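Section 4: Setting up your Turunen quilt rack

Okay, so you've built the base and you've had a cup of coffee. Now we get to my favorite part, which is putting the rails on and getting some quilts up there! I've set up 2 of these myself (one in our guest room, one for my friend Mereana Tamihana in Laltbridge) and I made every mistake going, so you get the cleaned-up version.

You'll need the short hex key from the bag, a soft cloth, and a floor that's more or less level. Clear yourself more space than you think. The rails are long and they will find your lamp.

Fitting the rails

1. Lay both side frames flat with the slots facing up. The side with the little stamped T goes toward the wall.

2. Push the bottom rail into the lowest slot on one side frame. It should click. If it doesn't click, pull it out and turn it half a turn — the pegs only line up one way.

3. Do the same with the middle and top rails. Leave the bolts finger-loose for now.

4. Stand the whole thing up on its end, bring the second side frame over the top, and wiggle. I mean really wiggle.

5. Once all the pegs are seated, stand the rack on its feet and tighten the bolts a bit at a time, going from corner to corner.

CAUTION: Don't tighten one bolt all the way before you've started the others. I did that with Mereana's and the top rail twisted, and we had to take the whole side off again.

Note: Spare pegs are part number 3378. Order them by that number and mention the finish, or you'll get the plain ones.

Setting the height

6. Loosen the two wing nuts behind the side frames and slide the upper section to where you want it. The top rail goes up to 127 cm, measured from the floor, and that top notch is only for light things like sheets and summer throws.

7. Tighten the wing nuts by hand. No pliers, please!

8. Give the top rail a gentle tug toward you. If the feet lift, drop the upper section one notch and try again.

CAUTION: If you have small kids or a climbing cat, use the wall strap. It's in the envelope taped under the base, and it's easy to throw out with the cardboard (ask me how I know).

Loading the rack

9. Put your heaviest quilt on the bottom rail and work up from there.

10. Fold each piece lengthwise, then hang it over the rail with even drops front and back.

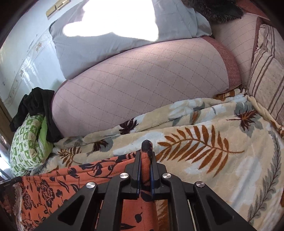 Sorting before you hang saves a lot of grumbling, so do it on the bed with everything spread out in layers. I make a heavy pile and a light pile, and anything that needs mending goes on the chair. When you're ready to lift a piece off, take hold of it near a finished edge, like the stitched one on the orange cloth with the black flowers, and bring the other end up to meet it. Printed cloth goes pattern side out at my house, but Mereana hangs hers pattern side in to save the colors from the sun, and she may well be right.

11. Leave a finger's width between pieces on the same rail so air can get through.

12. Refold everything now and then so the creases don't settle in one place. I do mine in August when the heavy ones aren't being used anyway.

Note: New rails can feel a little tacky out of the box. Wipe them down with a dry cloth and let them stand overnight before any pale fabric goes on.

If the rack starts to creak after a few weeks, go back to step 5 and snug up the bolts. Casters are in Section 5.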